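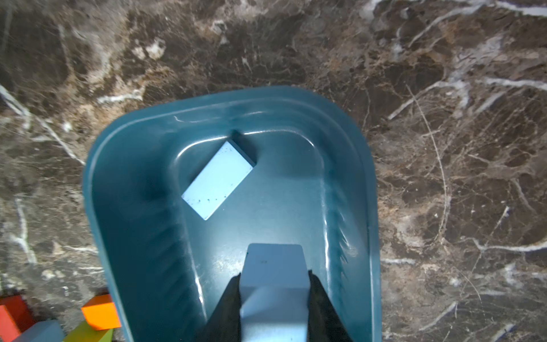
**Kerttu Ojala**
Press Officer, Lukumay Records

Sep 25, 2026

**Imelda Javier returns with new album *Monside***

Singer and songwriter Imelda Javier will release her fourth studio album, *Monside*, through Lukumay Records. The record has 11 songs and was made with producer Aleksi Savolainen at his studio in Branholm.

Javier started out singing in hotel lounges before forming the folk-rock band Lundmont with guitarist Bautista Palma. The band made two albums and toured for six years. She went solo after their last show, which drew 4,000 people to an outdoor stage in Branholm, and has also worked in theater, most recently as the lead in the touring musical *The Salt Road*.

Most of *Monside* was written on the road with that production. Javier wrote on a borrowed upright piano in the afternoons, then finished the lyrics at home in May.

"I had 50 scraps of songs and no plan," Javier said. "Aleksi asked me to play him the ones I was embarrassed by, and we started there."
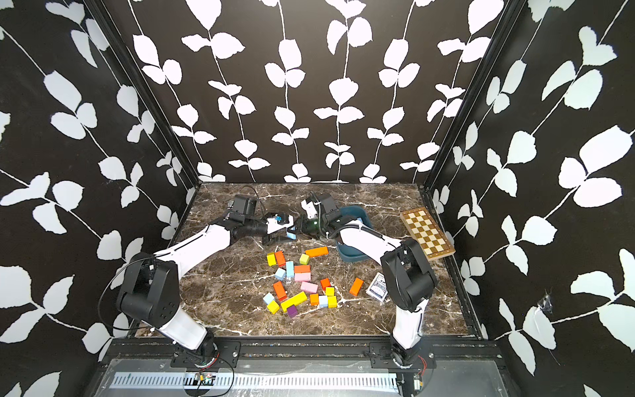
Palma plays guitar on four tracks – his first recordings with Javier since the band split. Kaisu Niskanen, who sang backup on Javier's last solo album, shares lead vocals on the single "Paper Harbor."

The album will be available on CD, vinyl and all major streaming services. A first pressing of 500 signed vinyl copies will be sold through the label's online store, with a limit of two per customer.

Javier will play a release show at the Branholm Playhouse, a seated room with space for 400. Niskanen opens the evening with a short solo set. Tour dates for next year will be posted on the label's website.

Review copies and interviews are available on request from the Lukumay Records press office.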